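Dye notebook, Sunday, 9.40 am

Third go at the indigo vat and it has finally come right! Loukia and I fed it with fructose last night (no madder this time, we've run out until Vimley restocks) and when I lifted the lid this morning there was a lovely coppery skin on top and a yellow-green liquor underneath. I may have cheered.

Recipe as used: 24 g indigo, twice that of fructose, three times that of lime, in the old Gamthorpe pot. Stirred slowly, lid on, left alone.

Dips so far: linen scraps first, then wool. Two minutes under, then out to air until the green has all gone over to blue. The linen takes it beautifully, much more evenly than in the December batch, which came out streaky where I'd skimped on the scouring. Wool is greyer but I rather like it.

What I'm after is still a proper navy, the sort you only get by building up thin layers. Suha thinks 3 dips will do it. I say more, and I'd love to be wrong.
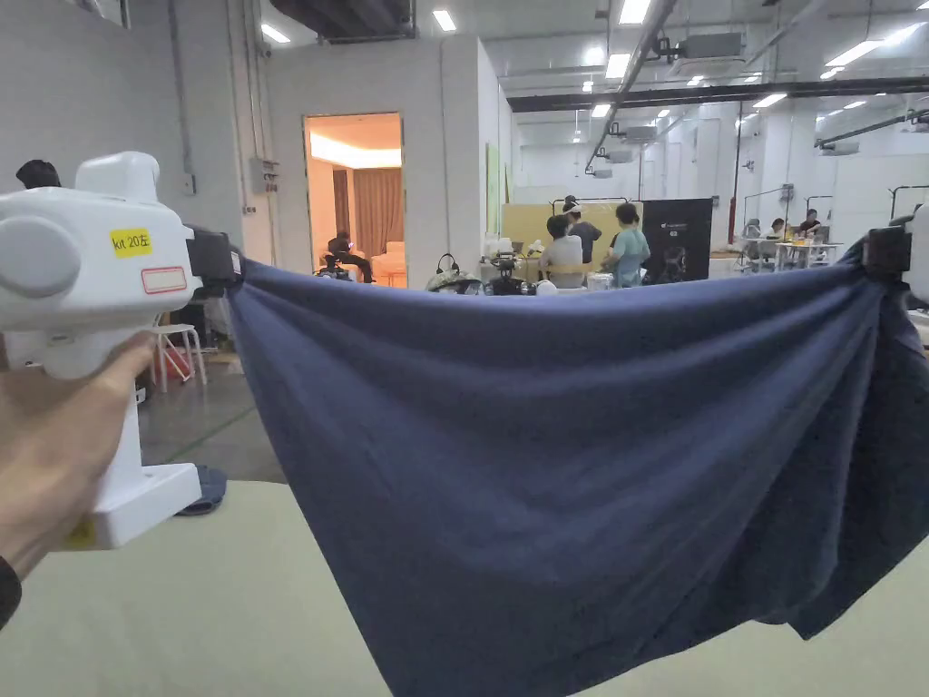 To do

Scour the rest of the linen properly, overnight soak included.
Ask Styliani if her wool is from the Flirton flock. It felt greasier than mine.
Rinse one sample in weak vinegar and leave one plain, then compare them in daylight.
Rub test on white cotton once everything is dry.
Feed the vat again before tea, keep the lid on, and DON'T keep peeking.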